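Drimside Bimanual Tabletop Set

Data card and README, third release. Maintainer: Natalina Zuccaro, Robles site.

Summary

Drimside is a set of teleoperated demonstrations on a two-arm tabletop station. An operator drives both arms from a pair of leader arms while watching the table directly. The set contains 794 episodes. Each episode is one attempt at one task, from the start pedal to the stop pedal. Episodes are not trimmed, so expect idle time at both ends, sometimes several seconds of it.

Tasks

align_pair: bring two rectangular objects side by side near the middle of the table.
split_pair: start from an aligned pair and move them apart, one per arm.
handover: pick with the left gripper, pass to the right, put down.
push_to_line: push one object to a tape line with closed fingers. Recorded only at the Rorkden site.

Task names are stored in the file task.txt in each episode folder. The release before this one used "abut" for align_pair. The loader accepts both.

Collection

Operators were given the task name and a one-line goal. They were not told which arm to use first. A reset was done by hand between episodes, and object positions were varied by eye within the reachable area. No grid or random seed was used for placement, and the spread is uneven as a result: the left half of the table has more starts than the right.

Operators practiced until they could finish 20 episodes in a row without an emergency stop. Practice episodes are not included.
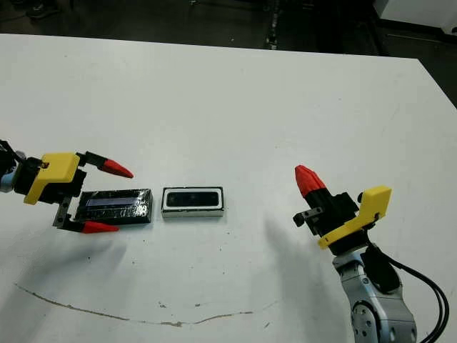 Head view, align_pair: left gripper open at the end of the black box, white-framed object next to it, right arm standing off.

Episodes where one arm waits while the other works are common in align_pair and split_pair. The waiting arm is still being teleoperated and its joint values drift a little with the operator's hand. Do not treat it as a fixed arm. If you filter on motion, apply the threshold to each arm separately.

Contents of an episode folder

head.mp4: head camera video.
left.csv, right.csv: joint positions, commanded positions, gripper opening.
task.txt: task name.
outcome.txt: one of done, partial, failed. Assigned by the operator right after the stop pedal.
notes.txt: free text, often missing.

Gripper opening is given on a scale from 0 (closed) to 100 (fully open). Commanded and measured values are both logged. They disagree during contact, and the difference is the only indication of grip force in this set.

Known problems

The black box has a shiny wrapping that throws highlights. Color-based masks break up on it. Edges of the white-framed object are weak against the white table.

The arms cast soft shadows that move with them. Background subtraction picks these up.

Head camera exposure was left on automatic until the last batch. In that batch it is fixed. The batch is listed in fixed_exposure.txt at the top level.

Commanded positions lag by one sample in the first 80 episodes. We left the raw files alone. Pass shift_early=True to the loader to correct it.

The outcome labels were not checked by a second person. "Partial" was used loosely in align_pair, in some cases for a small gap between the objects and in others for a visible angle.

Intended use

Imitation learning on short two-arm tasks, and tests of data filtering. The set is too narrow for claims about general object handling. There is one table per site and the object set is small.

Splits

The validation list is in val.txt. It was drawn by session, so no session appears on both sides. Please keep it that way if you make your own split.

Contact

Send bug reports to the Numenville data desk with the episode folder name and loader version. Corrections to labels are collected and go out with the next release, planned for March.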